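Part no. 2887. Updated 21/11/2023.

# Flusia hand-held gripper kit

A two-fingered gripper you hold in your fist and wave about, for people who would like to teach a robot arm something before they have finished building the robot arm. It was drawn up on a bench in the shared workshop at Gendthorpe, and it goes together with a screwdriver, a hex key and a free evening. Two evenings if you print your own plates.

## What's in the box

- Two white mounting plates, drilled
- Two ribbed finger pads in magenta-purple (we bought a lot of that filament)
- Handle halves, trigger and return spring
- Camera bracket, no camera
- Bag of screws, with spares for the ones that go under the bench

## Fitting

The pads are handed. Offer them up to the plates with the ridges facing each other before you reach for the screws. Start every screw loosely, close the fingers by hand, check the tips meet, then tighten. If they cross over, slacken the left plate and try again with less optimism.

The trigger will feel stiff for the first 50 or so squeezes. Please don't oil it. One Gendthorpe member did, and the gripper has smelt of bicycle ever since.

| | |
|---|---|
| Opening between pads | 40 mm |
| Print time, both plates | 30 hours on a Skirnura, less on something newer |
| Handle | Right or left hand |
| Spare pads | Sold in pairs |

## Using it

Pick up ordinary things from an ordinary table. Paper is harder than it looks and a computer mouse is easier. Glossy tabletops throw back the ceiling lights, so if your tracking wanders, try a mat before you rewrite your software. 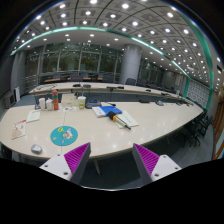
**Will the pads fit the Morikawa wrist mount?**

They fit with the adaptor ring, which we sell separately and which adds a little length to the fingers. The older Morikawa mount, the one with the slotted face, needs its slots opened out with a round file first.

## Changes since October

The return spring is softer. The camera bracket now has a lip, so the cable no longer works its way into the trigger. Kits bought before then can have the new bracket for the price of postage; send us a message with your order number and tell us which handle you have.

Pads in grey are out of stock. Purple is not.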